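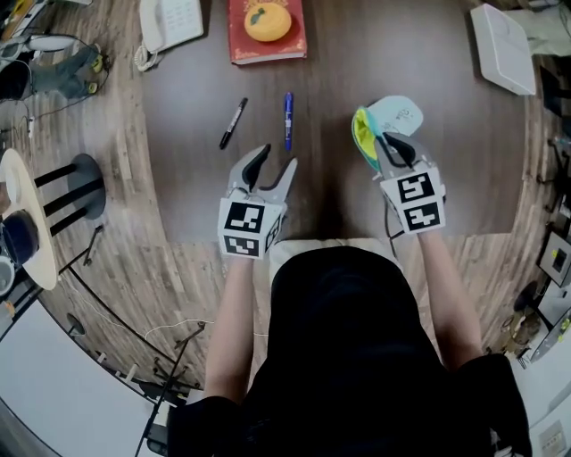 Two hand-held grippers at work. The right one has hold of a small pouch.

How to Go Shopping for a Robot (Without Spending All the Money on the Robot)

Suppose your school gave you a pile of money and told you to buy a robot. You would probably look for the biggest arm with the shiniest elbow. Plenty of grown-ups do exactly this, and then have to explain to their boss why there is nothing left for cables.

Marcus Delacroix plans the equipment for a robot lab called Kovirum. He likes to begin with a dull question: what is the job? If the job is picking up small things from a table, you need something that can pinch. A machine that can lift a cow is very impressive, but it is the wrong machine, and you don't have a cow.

Start with the hands

The grippers in the picture have jaws that open and close, and a person holds one in each hand. There are people whose work is showing robots how a thing is done, and they can make a start with grippers like these before anybody buys a whole arm. It is a bit like trying on the gloves before you pay for the coat.

See the white cubes with black patterns on them? Those patterns are markers. A camera can look at a marker and a computer can work out where the gripper is and which way it is tilted. You can print markers on paper, so they are among the cheapest things on any robot shopping list. Enjoy that feeling. It won't last.

Now the boring list

Kovirum's budget for January had 1283 pounds in it. A pair of grippers from a firm called Pluvier used up a good part of that. Then came these:

Cables: 88 pounds
Stands and clamps: 196 pounds
Spare rubber pads: more than anyone wanted to pay

Cables never look expensive. They just keep arriving. You need one for this and a longer one for that, and then somebody moves the table.

Things to practise on are the easy part. A book will do, or a pen, or an old telephone. Look in a cupboard first. It would be silly to order a special Robot Training Pen from a catalogue, though Marcus says he has been offered one.

Keep a bit back

Things wear out and screws roll under shelves. A good plan leaves some money unspent, which is very hard to do when you are holding a catalogue.

Try it yourself: pick one job in your bedroom, such as putting socks in a drawer. Write down everything a robot would need to do it, and put the robot last.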